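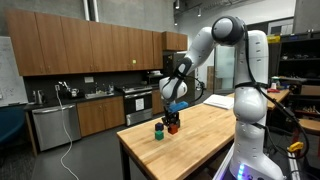

Site Visit Report: Open Day at the Stillholm Robotics Workshop
Omolara Ezeani
Introduction to Automation, Term 1

1. Purpose of the visit

Our class went to the Stillholm open day on a Thursday in September. The assignment was to watch at least one live demonstration, talk to the people running it, and report on how the task was set up and what we learned from it. I chose the block stacking demonstration because it is close to the pick-and-place exercise we will program next term.

2. The site

Stillholm is a small workshop that tests handling software for other companies. The demonstration was held in a room with a kitchenette along one wall, and the arm worked at a wooden table with the counter and fridge behind it. I had expected a safety cage and a conveyor. Our guide said most of their clients want robots that can work in ordinary rooms, so they test in one.

Visitors stood behind a line of tape on the floor. We were asked not to lean over the table while the arm was powered, and one staff member kept a hand near the stop button the whole time.

3. Equipment

The arm is white with rounded joints and has a black two-finger gripper. Its cables run along the outside of the arm and are bundled together. I asked whether they ever catch on anything. The guide said the cables limit how far the wrist can be turned in one direction, and the software has to allow for that when it plans a move.

The software is called Bananel. It takes a goal, such as which block should end up on top of which, and works out the order of the moves. A second program, Drendedix, records each attempt so that it can be replayed later. Before the open day the log held 2,088 attempts, including the failed ones.

4. The demonstration

The work used small coloured cubes and some longer pieces. A green cube with a dark navy one on top made a simple tower, and a red cube sat beside a taller dark stack. The arm held a long blue block sideways in its gripper above the dark stack.

The guide explained that a long block is harder to handle than a cube. If it is gripped away from the centre, one end is heavier and the block can tilt when it is let go. The fingers also need room to open at the end of the move, and anything standing close by can get knocked.

Our group watched for 30 minutes and saw 2 full runs. The first went to plan. In the second, the gripper brushed a cube on the way down and pushed it out of place. The arm stopped, moved up and waited for a staff member to put the cube back by hand. I asked why it did not pick the cube up itself. Bananel can do this in theory, but they had turned that feature off for the day to keep the moves easy to predict with visitors in the room.

The arm moved more slowly than I thought it would. Staff told us it was running at reduced speed for the same reason.

5. Questions and answers

Most of the questions from our class were about programming. The staff write very little code for each new task. More of their time goes into setting the height of the table, checking the gripper opening and measuring the objects. One of them said a wrong table height is the most common fault they see, and it is usually a few millimetres.

I also asked what the work is used for. Their main client is Odukoya, a packaging firm that wants to load mixed boxes onto pallets. Stacking blocks is a small version of that job, and mistakes with blocks cost nothing.

6. What I learned

Before the visit I thought of picking up an object as the difficult part of the task. In the demonstration the trouble came at the placing stage, when the gripper was close to other objects. For my own program I plan to add a point directly above each target so that the gripper comes straight down, and to check the clearance on both sides before it opens.

I would have liked to see a run at normal speed, and I did not get to look at the Drendedix replays because the next group was waiting. The guide offered to send our teacher one of the logs, and I have asked for the run where the cube was moved.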